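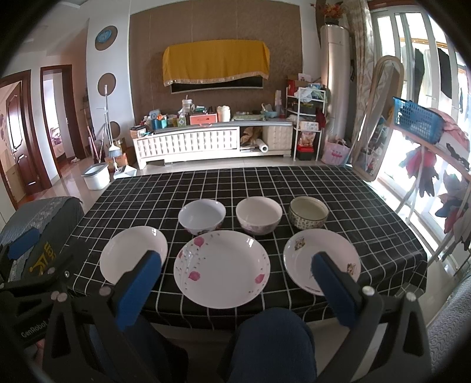
Bowls at the back, plates at the front, on the black grid cloth.

How to Sort a Pile of Mismatched Dishes (Without Buying Anything)

Posted 2019-12-03

Most advice on mismatched dishes wants you to end up at the store. Either you're told to throw the lot out and get a plain white set, or you're told that mixing patterns is charming and you should go find more of them. I don't believe either one. The white set gets chipped and discontinued, and the charming mix is usually photographed by someone who isn't trying to stack it in a cupboard.

What follows is the way I sort ours. It takes 30 minutes if you stay off your phone, and it needs a table and a cloth.

Step 1: Clear a table in the living room

Kitchen counters are too narrow and somebody always wants the kettle. Use the biggest table you have and put a cloth on it. Dark is better than light, as white china on a pale cloth is hard to judge. I like a cloth with a grid of thin lines because the lines make it easy to keep rows straight, but I wouldn't go out and buy one for this.

Step 2: Bring out one of each, not the whole stack

If you own eight of the same plate, you learn nothing from looking at all of them. One stands in for the rest. Leave the others in the cupboard until you've decided.

Step 3: Make two rows

Bowls go in back, plates go in front, nearest to you. Plates are low, so you can see over them. I have read guides that tell you to lay everything out by color first. Try it and you'll find yourself comparing a soup bowl to a dinner plate, and they were never competing for the same job.

Step 4: Look at shape before pattern

This is where I part ways with the Wenitz method, which gets passed around a lot and starts with "what makes you happy." Pattern is what you notice, but shape decides whether you use the thing. The small bowl at the right end of my back row has straighter sides than the other two, a cream-green inside and a dark line at the rim. It doesn't go with anything near it. It is also the one I'd save first, since straight sides suit the things I eat out of a bowl, mostly yogurt and leftovers eaten standing up.

Same with the plain white plate at the left of the front row. It's slightly deep, so it can take a stew or pasta with sauce. Dull to look at, and it gets used more than the pretty ones.

Step 5: Now look at pattern, but keep it short

Ask one question: do two pieces look like they belong at the same meal? The middle bowl has a band of pale purple-pink flowers low on the outside, and the big round plate in front has pink petals and fine sprigs. They aren't a set. They are close enough that a guest would take them for one, and that will do. Put those together in your head as a place setting.

The plate with the little brown cartoon animals isn't going to match anything, and I don't think you should try. Give it a job of its own. Toast is a good job.

Step 6: Decide where each one lives

Skip the "keep, donate, maybe" boxes. The maybe box goes in a closet and comes back out in April exactly as it went in. Use only 2 groups:

Daily shelf: anything you could reach for half asleep.
High shelf: anything you'd be annoyed to see chipped.

If a dish fits neither, it can leave the house. You don't need to hold it and thank it.

Step 7: Stack by width

Widest plate on the bottom, even if that splits up a pair. Bowls stack by how steep the sides are. Straight-sided bowls sit badly inside round ones, and they tend to wobble or jam, so give them their own spot.

About the products

You'll see felt dividers from Potavine and a wire riser from Prokent recommended on pages like this one. I've tried both. The dividers are fine, though a folded paper towel does the same work. The riser takes up nearly as much height as it saves -- measure your shelf before you fall for it. As for the claim that you should own 100 pieces "to entertain properly," I have never had a dinner where anyone asked how many plates were left.

If you try this and still have a pile on the table afterward, go back to step 4. The usual trouble is a dish you like the look of and never eat from.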